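Wood box by the front door for keys and mail, worth it?

perker_lane
We moved into a rental on Figueroa in February and I still lose my keys every week. Thinking of putting a plain wooden box on the table by the door. Light wood, closed sides, no finish on it yet.
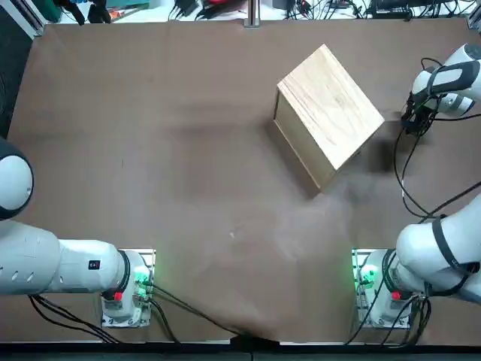
My partner says it will fill up with receipts by Thursday and the keys will be at the bottom. Anyone use one long term?

Latley329
Your partner is right. We had a box for 3 years. Batteries, coupons, a dead watch. Put up a hook.

dovetail_sam
Disagree. A box works if it's only for keys and mail goes somewhere else. Ours is from Vinberg, cost 20 dollars, no problems. Wax it though, bare wood gets dirty fast.

perker_lane
Can't drill here, the lease says no holes in the walls. Would adhesive hooks hold?

Latley329
For a car key, sure. Wipe the wall with rubbing alcohol first and leave the hook alone overnight before you hang anything. Mine fell twice when I skipped that.

dovetail_sam
And they take the paint off when you move out. I lost part of a deposit that way.

Latley329
Only if you pull them straight out. You stretch the tab down along the wall.

mudroom_mike
Hook or box doesn't matter much if the key is small and dark. Put a bright strap on it. I got a blue one and I can find my keys from across the room now.
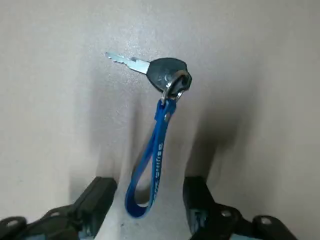

Re: Wood box by the front door for keys and mail, worth it?

perker_lane
Going with the strap and one adhesive hook. The box can have the mail.

dovetail_sam
Still wax it.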